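How to Set Up the Sound for a Stand-Up Night in a Small Bar

Last updated November 11, 2021

These steps cover one microphone, two powered speakers and a room without a permanent stage. They assume an audience of up to 66 seated. For music acts on the same bill, see the separate page on shared stages.

What you need

One wired dynamic vocal microphone, plus a spare of the same model
One straight stand with a round cast base
Two powered speakers on poles
A small mixer with at least four channels and a low-cut switch on each
XLR cables: one long run for the microphone, two for the speakers
Gaffer tape, matte black

A wireless microphone is not recommended for an open spot list. Comics move the stand, wrap the cable and set the microphone down on stools, and a wired one tolerates all of it. It also has no battery to change between acts.

Step 1. Pick the performing position

Choose a wall with no door in it and no route to the restrooms across it. Keep the performer away from the bar, where ice and glassware are loudest. The front row should start six to eight feet from the microphone. A larger gap makes the room feel empty and pushes the performer to shout.

If the floor is uneven, put down a flat riser or board large enough for the stand and both feet. Check that it does not rock. A hollow riser will send footsteps up the stand; a piece of carpet under the base reduces this.

Step 2. Place the speakers

Set each speaker slightly forward of the microphone and out to the side, with the horn above the heads of seated guests. Angle both inward so that they cross at the middle of the audience. Do not point either one at the bare wall behind the performer.

Most small rooms need no stage monitor. Add one only if the comic cannot hear the room speakers at all, and keep it low.

Step 3. Run the cables

Run the microphone cable along the wall, then straight out to the stand. Leave a loop of slack at the base so the performer can walk a few steps each way. Tape every crossing flat along its full length — short strips across the cable come up within an hour.

Step 4. Set the gain

Turn the channel fader and the main fader all the way down. Have someone speak at show volume, close to the microphone, and raise the gain until the meter sits near zero with peaks below the clip light. Bring the main fader to its marked position, then raise the channel fader until speech is clear in the back row.

Switch on the low cut. Leave the treble flat at first. If the voice sounds boxy, pull the mid control down a little, starting around 398 Hz if your mixer has a sweep. Do not add reverb.

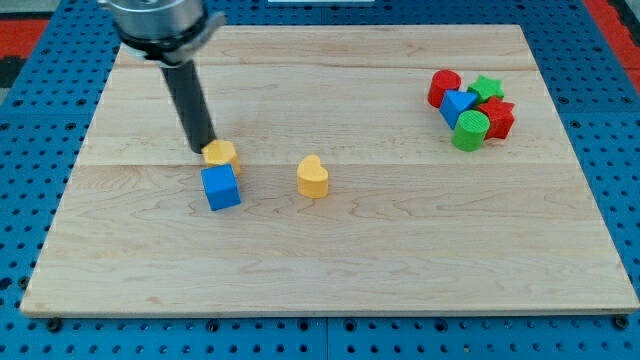 Xiao comments that the test should be repeated after the doors open, as a level set in an empty room was too quiet once the seats were full at both of the bars where Xiao runs the desk. Allow for this by leaving some travel on the channel fader.

Step 5. Check for feedback

Hold the microphone at chest height and walk the performing area, including the front edge. If it rings, move the speakers forward before touching the equalizer. Repeat with a hand cupped over the grille, a grip that many performers use.

Step 6. During the show

Keep the host on the same channel as the acts. Mute it whenever the microphone is being put back on the stand. Run walk-on music from a separate channel and fade it out as the performer reaches the microphone — a hard stop leaves dead air. Adjust the fader in small moves during laughter, never in the middle of a setup line.

After the last act, lower the main fader, switch off the speakers and then the mixer, in that order.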